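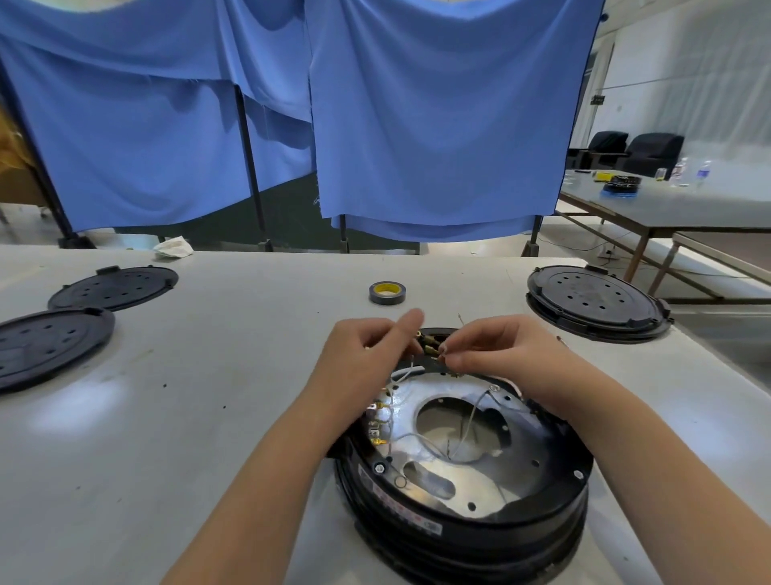 What would the Trình kit do on our bench that we don't already do by hand?

It would lift the perforated covers off, hold the base steady at whatever angle the job calls for, and push the straight spade terminals home, while a person still routes the wires and makes the final check.

KASTETTI REPAIR WORKSHOP
Minutes of the bench meeting, Trình kit review

Present: Roswitha Gerlach (chair), Jannik Wendt, Britta Lindemann, Man-lok Lau (minutes)
By phone for items 3 and 4: Marin Mujić, Brilura
Started 9:15

1. Last meeting's minutes

Accepted with one fix. Under "Tools" it should read that the small crimper went to Britta's bench, not Jannik's. The door closer has been done.

2. First impressions from the trial

Roswitha asked everybody to say what they thought before we got into money. Jannik went first and had a lot to say, most of it very happy! He has wanted something like this since we took on the round appliance bases, and he thinks the Trình kit is the first one he's tried that suits a shop our size. It clamps to a bench we already have. The two arms come in one case, two people can carry it, and he had it moving before lunch on the first day with only the printed guide (which he says is a good guide, short, with the torque settings on the back page where you want them).

Britta was slower to warm to it but is now on board for part of the work. She liked the way it takes a cover off. The tabs are easy to snap if you go at them from the wrong side, and the kit goes in at the same place each time and lifts level. She had saved up some covers with worn tabs to see if it would chew them up, and it didn't. She would be glad never to do another morning of covers.

Man-lok ran the terminal tests. The kit seats a straight spade terminal well, with a firm push and a clear stop when it feels the click. He tried it with the connectors turned a little off line and it found them most of the time. It had more trouble where another wire crossed in front. It stops and waits when that happens, and doesn't force it, and everybody liked that very much. The alert sound could be louder. Britta disagrees and finds it plenty loud.

Over the trial the kit worked on 174 bases. Man-lok has the log, sorted by model, and will put it in the shared folder. Of the ones that stopped partway, nearly all stopped at the wiring step. No damaged housings. Two chipped covers, both of which Jannik thinks were chipped when they came in, and he will look through the intake sheets.

3. What it can't do yet

Marin joined here. Roswitha had sent the list ahead and we took it in order.

Thin wires. The fingertips that come with the kit are made for parts with an edge to grab. A fine wire rolls between them. Marin said Brilura has a softer pair in the works, with a groove down the middle, and we can have an early set to try if we send back notes. Jannik said yes before the sentence was over. Softer tips will wear faster, and Marin was upfront about that; he doesn't have a good figure for how long they last and would like ours.

Ring connectors. Fine once the screw is out. Getting the screw out is fine too if it's a clean head. A packed or rounded head still needs a person, and the kit has no way to tell you beforehand. Britta suggested a quick brush of every screw head at intake, which we ought to be doing anyhow.

Shiny plates. Jannik said that under the window in the late afternoon the camera loses the holes around the edge of a bright plate and the kit asks for help over and over. Marin suggested a plain shade and turning down the lamp on that side. The Hisivel software has a setting for glare that is switched off when it ships. Man-lok will switch it on and run the same bases again to see what changes.

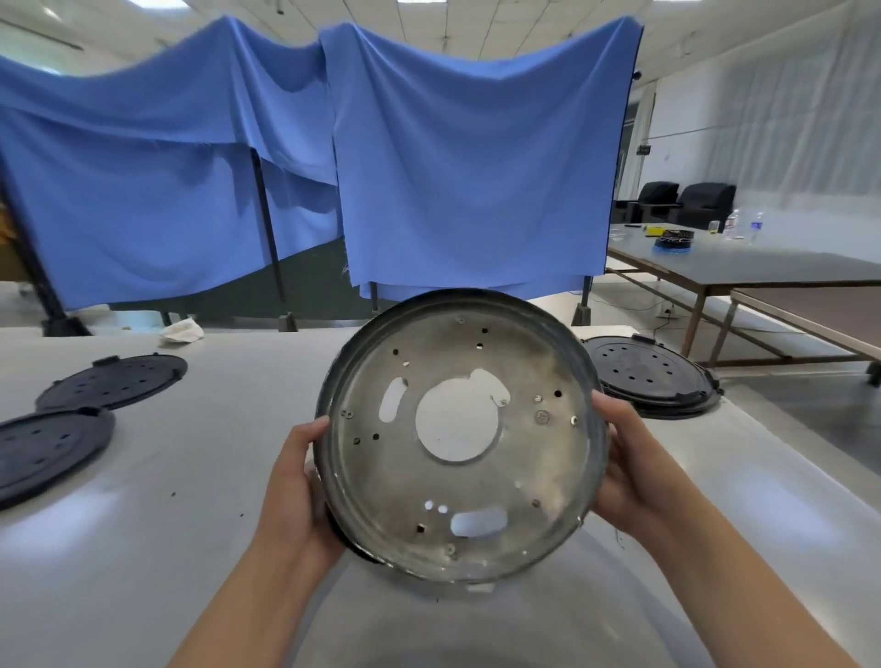
Dirty plates are a separate matter. Grime on the inner wall didn't bother the kit much in our tests, but it does get onto the grippers, and from there onto the next cover. Britta wants a wipe-down between the metal work and the plastic work. Marin said the wipe can be added as a step in the routine: you put a damp pad in a fixed spot and the arms go over to it. Roswitha had hoped for exactly this and was delighted. Pads are cheap and we have a box of them.

Tilting. For a proper look at a plate we pick it up and turn it toward us, and the light across the face shows up a loose rivet right away. Britta can do it in a couple of seconds and she is very, very good at it. The kit can hold a plate up at a set angle, which helps, but it won't spot the rivet. Marin was clear that Hisivel is not sold as an inspection tool and he doesn't want us to use it as one. Agreed by all. Inspection stays with Britta and Man-lok.

Teaching new models. You show it the job by moving the arms yourself and it saves the moves. Man-lok taught it a second model of base in one sitting and says it was the most fun he's had at work this year. The next one took longer, as the center opening is off to one side and the cable comes up through it at an awkward spot. The memory holds 500 saved routines on the basic plan. We would need years to fill that.

4. Price and terms

Marin went over the offer. We can buy the kit, or we can rent it month to month with service included. Renting is 700 a month, with a month's notice either way. Buying gets us the same kit, with service billed by the visit after the first year. Roswitha asked what happens to our saved routines if we stop renting. They are ours, and they export to a plain file. Britta asked if anything is sent out of the building. Only error reports, and those can be switched off, after which you mail them in by hand when you want help.

Spare parts: fingertips and belts come from Brilura's own stock. Jannik asked to see the parts list with prices before we sign anything. Marin will send it.

Training: one visit is included. Marin offered to come himself and bring the softer tips along. He also mentioned that a shop with mixed work like ours does better if two people learn the kit well, with the others only learning how to stop and restart it. Man-lok and Jannik both want to be the two. Britta said they were welcome to it, as long as she gets to give it the covers.

Marin left the call at 10:20 with thanks from everyone. He answered every question straight and we came away liking the thing more.

5. Discussion without the supplier

Roswitha worked out what we'd need from it. We have 3000 bases coming in under the new contract, and if the kit only ever did covers and straight terminals it would still free up Britta for inspection, where we always run behind. On the rental plan it's an easy thing to try and an easy thing to hand back. Jannik would rather buy outright. He thinks we'll end up keeping it and that the rent adds up. Man-lok would like to see how the softer tips do on thin wire first, and that settled it for most of us.

Bench space came up. The kit wants the full depth of a bench, and the covers have to be set down where the arms can reach them, all the same way up. At present we put them wherever there's room. Britta offered to make a tray with slots for the tabs, and already has a sketch (it's a very nice sketch). Tape, cloths and anything else soft should stay out of reach of the arms while they're running.

Safety: the stop button goes on the side nearest the person, and it gets tested first thing each day. Long sleeves rolled up. No one reaches in to straighten a wire while the arms are moving, even if it would be quicker. Jannik admitted to this once in the trial.

6. Decided

Rent the Trình kit, month to month, starting in December. Look at buying after three months.

The kit does covers and straight spade terminals. Wire routing, ring connectors with bad screws, and all inspection stay by hand.

Intake brushes every screw head from now on.

7. To do

Man-lok: share the trial log, turn on the glare setting, rerun the same bases.
Jannik: check intake sheets for the two chipped covers, read through the parts list when it comes, move the lamp.
Britta: cover tray, first try in cardboard.
Roswitha: reply to Brilura, fix a date for the training visit, ask about the early fingertips in writing.

8. Other

The compressor is noisy again. Jannik will look at it.

Britta asked if the kit could be given a name. Put off to next time, suggestions on the whiteboard.

Finished 11:05. Next meeting same time, at the back bench so we can have it running.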